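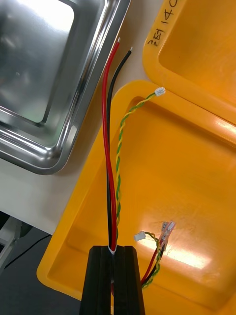

Pinza Trastby para mazos de cables: ocho semanas de uso, un susto y muchas ganas de seguir

Llevaba tiempo buscando una pinza de dos dedos que supiera coger cable sin masticarlo, y la Trastby es la primera que me ha hecho sonreír delante del banco de pruebas. La compré a través de Jilwood, que la vende con el módulo de control Emdale ya configurado, y la tengo trabajando en el taller desde finales de octubre. Me encanta. También me ha dado un fallo serio, de los que conviene conocer antes de ponerla en marcha, así que le dedico buena parte de la reseña.

Para qué la uso

Mazos pequeños de alimentación y señal: un cable rojo y uno negro gruesos, más un par trenzado amarillo y verde que acaba en un conector blanco diminuto. Unos mazos van con las puntas peladas y otros con terminales de pala ya montados. El robot los saca de una bandeja de plástico y los pasa a la de acero inoxidable, donde los recoge el siguiente puesto. Parece poca cosa hasta que lo intentas: los cables gruesos tienen su propia opinión sobre hacia dónde quieren doblarse, y el par trenzado se engancha en todo lo que encuentra.

Lo que hace de maravilla

El agarre. Si coges el mazo cerca del punto donde se juntan los cables, los dedos lo cierran con una firmeza estupenda y el aislante sale sin una marca. Puse una tanda de 437 mazos seguidos con la misma fuerza (al 18 % de la escala de Emdale, que es muy poquito) y solo tuve que repasar a mano los que venían ya enredados de origen. El cambio de dedos se hace en un momento, y el ruido es mínimo – en el taller se oye más el extractor que la pinza.

El programa también merece un aplauso. Los menús están en castellano de verdad, la curva de fuerza se ve en tiempo real y puedes guardar un perfil para cada tipo de mazo.

Lo que salió mal

En la tanda siguiente, ciclo 193, pulsé la parada de emergencia. Nada dramático, una bandeja mal puesta que quería recolocar. El brazo se quedó quieto y la pinza siguió cerrada con el mazo dentro, como debe ser. Recoloqué la bandeja, rearmé y, sin que yo hubiera pedido ningún movimiento, los dedos se abrieron hasta el tope y volvieron a cerrarse. El mazo cayó a plomo sobre el acero.

Ese mazo no estaba conectado a nada y todo quedó en un golpecito. Pero yo tenía la mano a un palmo, y en el mismo banco hago a veces pruebas con tensión. Dos puntas de metal al aire cayendo juntas sobre una superficie metálica son un cortocircuito esperando turno, y un dedo entre los dedos de la pinza tampoco es una idea agradable.

Repetí la maniobra varias veces, ya con las manos bien lejos, y el comportamiento era siempre el mismo: al rearmar, el módulo Emdale lanza su rutina de referencia, que necesita abrir del todo para encontrar el cero. Viene activada de fábrica. En el manual aparece en una tabla de parámetros, con letra pequeña, y la guía rápida ni la menciona. Un tirón de orejas bien merecido.

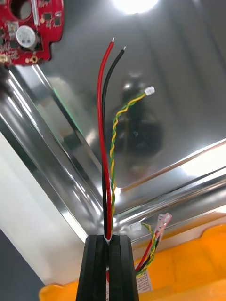 Cómo lo he dejado

Escribí a Jilwood esa misma tarde y me contestó Kamran Sandhu, del servicio técnico, con una paciencia admirable. Me pasó una versión nueva del firmware y me explicó dónde está la opción: en Arranque, «Referencia tras rearme», hay que ponerla en «Manual». Con eso la pinza despierta quieta y espera a que le confirmes desde la pantalla. Lo he probado con mazo y sin él, y desde noviembre no se ha vuelto a abrir sola.

Además he cambiado un par de costumbres mías:

Las pruebas con tensión ya no se hacen en el banco del robot.

Las puntas peladas van con capuchón hasta el último paso.

Nadie mete la mano en la zona de la pinza hasta ver «En espera» en la pantalla.

En el taller de Szczepańska, que montan mazos parecidos y tienen la misma pinza, no sabían nada del asunto. Fueron a mirar el parámetro y lo tenían tal cual venía de fábrica. Si tú también la tienes, míralo hoy.

¿La volvería a comprar?

Sí, y con la misma ilusión. El fallo es feo y tendría que venir corregido en la caja, con un aviso bien grande en la primera página, pero se arregla con un ajuste y la respuesta del servicio técnico fue rapidísima. A cambio tengo una pinza que trata el cable con un mimo que no había visto en este tamaño (¡y mira que he probado unas cuantas!).

Le quito una estrella por el susto: cuatro de cinco. Ahora estoy peleándome con el perfil para coger el par trenzado suelto, sin los cables gruesos; si alguien ya lo tiene afinado, que me deje los valores en los comentarios.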